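## 4. Setting up the Gurkero crock for its first batch

Read this section before you cut anything. The recipe card in the box promises sauerkraut in 9 days. I have never gotten there that fast and would not plan a dinner on it.

1. Wash the crock and both weights in hot water. Skip the soap if you can.
2. Check the rim for chips. A chipped rim will not hold a water seal, whatever the box says.
3. Pick a firm, heavy head of cabbage. Peel off any limp outer leaves and save one clean one for the top.
4. Weigh the cabbage after coring. Use 18 grams of salt per kilogram. The card says "a handful", and I'd like to know whose hand.

**Note:** Plain salt is fine. The special Soston salt costs more, and I could not taste a difference.

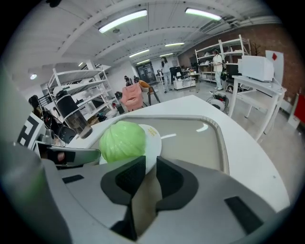
Wiebke Rathjen disagrees on the salt: she wrote back that 18 grams is too low for a warm kitchen and that her batches went soft until she used more. She may be right. Mine is a cold kitchen, and one person's soft cabbage doesn't prove much – try a small batch first.

5. Shred the cabbage, add the salt and squeeze until liquid pools in the bowl.
6. Pack it down hard, a few fistfuls at a time. Leave 3 inches free at the top.
7. Lay the saved leaf over the cabbage, then set the weights on it. The brine must cover everything.
8. Put on the lid and fill the rim with water.

**Caution:** Do not clamp or tape the lid. Gas has to get out.

**Caution:** If you see fuzzy mold, throw the batch away. Some people scrape it off and carry on. I don't trust that.

9. Top up the rim whenever it looks low. Start tasting in the third week – earlier if your kitchen runs warm.

For storage after opening, see section 5.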